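### 4.2 Dose and dropout in the ashwagandha trials

The Prando trial is often cited as proof that 600 mg of root extract a day improves stamina. We are less sure. It enrolled 50 adults, and 13 left before the final treadmill test. The authors left them out of the analysis and gave no reasons for their leaving. The Schouten trial kept better records but had no placebo arm – a serious gap when the main outcome is how tired people say they feel.

Neither paper reports a lab check of the extract, so the stated dose has to be taken on trust.
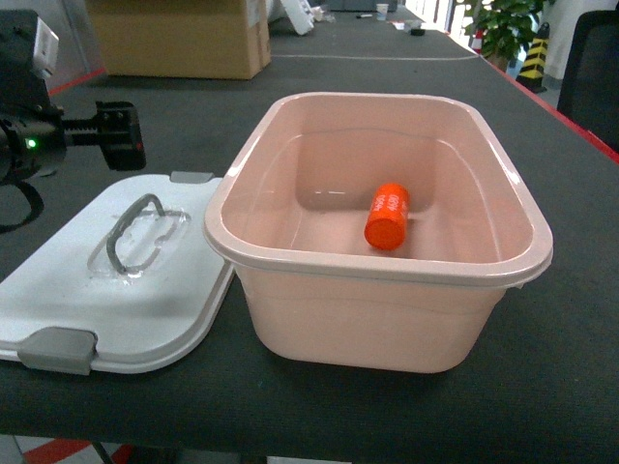 **Figure 3.** Pink tub with an orange cylinder lying inside.

Does pooling the two trials fix the problem? Pooling makes the sample larger but leaves the missing placebo arm and the unexplained dropouts where they were.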